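The Table Before the Meal
2014-08-25

When I moved to Riloston I had one suitcase of clothes and one box for the kitchen. In the box were two pots, a knife from my grandmother and four plates which were all the same white. I believed for many years that a proper table must match. In my country the set of dishes is a wedding present, and it stays behind glass until somebody important comes to visit.

My neighbours on Strebel Street cured me of this idea. The first time they invited me to lunch, every bowl had a different colour. I thought that something had been broken and they were using what was left. Later I understood that they had bought each piece separately, and that they liked it so.

It took me some time to try it myself. I began in August at the Darevau market, where there is a long shed of second-hand kitchen things, 38 stalls under one roof, and where the sellers do not wrap anything unless you ask. My first purchase was a yellow bowl with a small chip. I carried it home inside my hat.

Since then I have developed some habits, and readers who have only a small table may find them useful.

I set out everything before I start to cook, also the things that I am not sure to use. Fruit and vegetables go on the table together with the cups and bowls, because I want to see the colours beside each other while I can still change my mind. An eggplant is nearly black in a white dish and it looks quite severe. Put it in something brown or copper and it becomes softer, almost like furniture.

Cups I keep together in the middle, where every person can reach. They do not need to be from one family. Metal beside painted colour is good, and one plain white cup gives the eye a place to rest. Bowls go to the front, nearer to the hands.
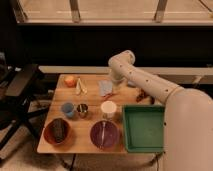 A tray is the piece which people forget. I resisted it for a long time, as it seemed to me a thing for hospitals. Now I would choose a square one with a raised edge before I would choose another bowl. Peelings can go in it, or the spoons, or the bread when the bread is late. Green is my favourite for this, but my daughter votes for grey.

About cloths I am more strict. One small cloth is enough, in a pale colour, and it should be cotton. The Zedov shop near the station sells them in packets, and after many washings mine have become thinner and much nicer to use.

On Sunday we were six at my table, and no two plates were equal. My four white ones are still in the cupboard. I take out one or two of them when there is beet soup, which looks best on white.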